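Progress report to the Wultine Fund: good practice rules for shared picking cells
May 2022, second report, prepared by the Flallbridge workshop

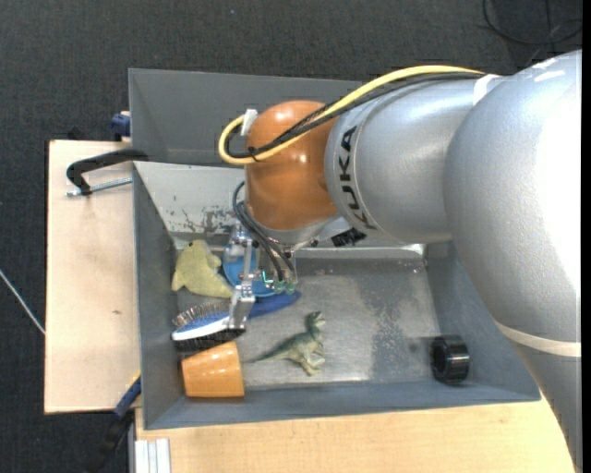 The grant pays for one thing: a short set of working rules that small labs can follow when they run a robot arm over bins of mixed objects. The first report covered the reading and the visits. Since then we have written a full draft, tried it on our own cell and sent it to Tritavell for comment.

## Where the draft stands

Draft 2 has 40 rules, down from 116 in the first version. Most of the cuts were repeats. A few rules were dropped because they only restated what the arm maker's manual says, and the manual must be read in any case. The rules are grouped under setting up, starting a run, stopping, changing objects, and keeping records.

The three that changed most:

- **Bins.** Every bin must be clamped to the table before the arm is switched on. The first version allowed a bin to stand against a stop block. In trials one bin crept along the block over a long run and the taught positions no longer matched.
- **Cables and hoses.** Anything run along the outside of the arm must be tied, with enough slack at the wrist for the full turn. The operator moves the wrist slowly through its whole range after any change to the cables. Tape may be used to mark a cable but does not count as a fixing.
- **Object sets.** Each set must mix hard and soft things and include at least one object with a handle and one that is hollow. The set is written down before the run, and objects are not swapped halfway through.

## Trials

We ran 4000 picks under the draft rules, in blocks of 100. The operator filled in the start sheet before each block and the stop sheet after it. Every block has both sheets, though on some of the early ones the object list was left blank. We have kept those in the file and marked them.

The stop rules worked as written. Reaching into a bin is allowed only when the arm is parked and the drives are off, and this slows the work down. Operators asked whether a reduced speed mode would do instead. We have said no for now and put the question to Jayasinghe, who are doing the safety review.

Brushes and other things with bristles gave more trouble than we had planned for. The gripper fingers can close on the bristles and drag the object along the bin floor. The draft now asks for fingers to be checked for hairs and fibres at the end of each block.

## Problems

The review started late. Jayasinghe needed a drawing of the cell with reach distances, and ours was out of date. It has been redrawn and sent.

Tritavell found the wording of the record-keeping section hard to follow. They could not tell which sheets must be kept and which may be thrown away. We agree, and that section is being rewritten.

Spending is within the budget. The line for printed copies has not been touched, and we would like to move part of it to a second review if the fund is content.

## Next steps

- Finish the record-keeping section and send it back to Tritavell.
- Answer the review comments and settle the reduced speed question.
- Repeat one block with an operator who has not seen the draft before.
- Send draft 3 to the fund in July.

We need a decision on moving the print money before the second review can be booked.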